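4.2 Handling of dark garments before folding
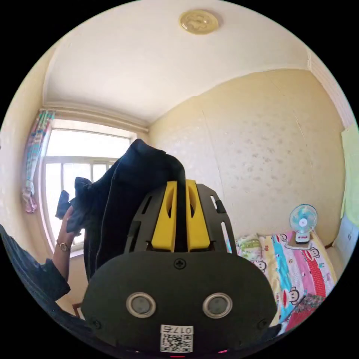 Figure 3. A dark navy garment held up near the window, one corner taken in the left hand.

Most of the households in the Skatidby sample did their folding in whichever room had the best daylight. Participants gave two reasons for this in interview. Dark clothes are hard to tell apart under a ceiling lamp, and marks or loose threads show up better against a bright window. Figure 3 shows a navy garment raised in this way, still in crumpled folds, with the window behind it.

We use the term "opening out" for the stage between picking a garment up and laying it down to fold. Egilsson's earlier study in Eide treated this as part of folding proper. We coded it separately, as it was often the longest stage for soft or heavily gathered items - in a few homes it took almost 20 seconds per garment, against 3 or 4 for towels and pillowcases.

Two ways of opening out were common. In the first, the person found a corner or a hem, pinched it and let the rest hang until a second corner could be found. In the second, the garment was spread on a bed or table and smoothed from the middle. Of the 32 participants, 20 used mainly the first method for dark tops and trousers. Several changed to the second when the item was large, or when they were sitting down.

Curtains and window height also had some bearing on where people stood. Where a curtain was kept bunched to one side, participants tended to work close to the glass. Where it was drawn for privacy, folding moved to the kitchen or the landing. We return to this point in Section 5.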